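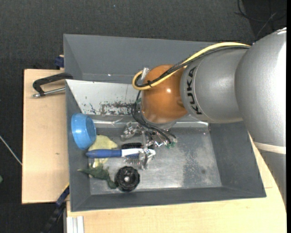
I have been trying to get my household down to one bin per subject for most of a year now, and I'm here to tell you that the subject called "cleaning stuff" nearly beat me. Shoes were easy. Gift wrap was easy, once I admitted I'm a gift bag person. But the things we clean with? They were under three sinks, behind the dryer and (I'm not proud of this) in the trunk of the car. What finally worked was one big gray bin with tall, sloping sides and no lid, up on a table where I could see into it, and a rule that every brush in the place had to go in before any brush could come out. A white-headed brush down among everything else looks like nothing much. Put it in with all its cousins and you start asking why you own a brush for grout when you have no grout!

I got the rule from a woman at a swap meet in Kumville, who told me she'd emptied her whole mudroom that way in 20 minutes. Mine took an afternoon, plus a break for grilled cheese. I'd set aside 4 boxes for sorting and filled every one of them, and then I had to go rob the recycling for a fifth.

Some opinions, now that I've earned them. Open bins beat lidded bins for anything you use weekly. I bought a lidded one from Turisgate last July, a handsome thing, and within a month the lid was a shelf with mail on it. Gray beats clear, too. I know the organizing shows love clear plastic, but I don't want to look at my scrub brushes from the couch, thank you.

Depth is where I went wrong the first time. A tall bin is wonderful for bottles and terrible for sponges, which sink to the bottom and stay there until you move house. I now keep the small stuff in an old Broka cookie tin and drop the tin in last, so it rides on top. Brushes go in with their handles up. My family puts them in with the handles down, and we're still in talks.

And please, measure your shelf before you shop! I came home with a bin that was a half inch too wide for the closet it was meant for, and it lived in the hallway for weeks while we all walked around it sideways. It's in the garage these days, holding extension cords, and doing fine out there.

Next up is the medicine cabinet, where I've already found two thermometers and a tube of something labeled entirely in Hungarian, from a pharmacy called Orbán. I'm keeping the tube until I can get somebody to read it to me.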